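Home Docs Tutorials Hardware Downloads

Recording demonstrations at a sink counter with a hand-held gripper

April, by the Skovum docs team
9 min read

This tutorial covers the recording step only. It assumes the grippers are assembled, the firmware is current and you have read the page on camera calibration. The task is counter tidying: pick up an item beside a sink and set it down in a target area. The same routine works for most tabletop tasks.

Before you start

Charge both grippers fully. Wipe the lens on each unit with a dry microfiber cloth. Open Sorik on the recording laptop and create a new session folder. Session names may contain letters, digits and hyphens; spaces break the export script.

Check that the marker card on each gripper lies flat and has no creases. Replace a card if a corner has lifted. A bent card shifts the pose estimate, and the error is hard to find later.

Mapping pass

Record one slow pass of the room before any demonstrations. Hold the gripper at chest height and walk the length of the counter and back. Keep fixed structure in view: pillars, door edges, ceiling beams. Blank walls give the tracker very little to work with. Stop the pass where you began it.

Sorik reports the number of tracked points when the pass ends. If it is below 300, repeat the pass at a slower speed. Our last map of the Zastedthorpe site closed with 1372.

Recording an episode

1. Stand at the start mark with the fingers open.
2. Press record and hold still until the second tone.
3. Move to the item at a steady pace. Do not correct your path in small jerks.
4. Close the fingers fully, lift, and carry the item to the target.
5. Release, back away and press record again.

Change the layout after every 4 episodes. Move the item, turn any cup handle to a new angle and swap at least one distractor. Leave ordinary clutter on the counter. A policy trained on a bare surface does poorly in a lived-in room.

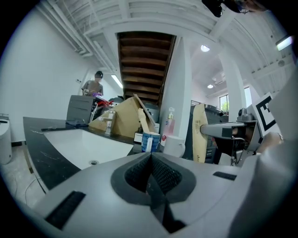

Gripper view at the sink counter, with a second gripper and its marker at right.

Other people may work in the room during recording. Ask them to stay clear of the path between the start mark and the counter. Leave the ceiling lights in the same state for the whole session.

Checking the take

Play back every episode at double speed before moving on. Delete it if the item leaves the view during the grasp or the tracking bar turns red. We aim for about 128 usable episodes per task.

Export with the Mosoti preset. The script writes one folder per episode plus a log. Copy the log together with the data, and keep the raw video until the first training run has finished.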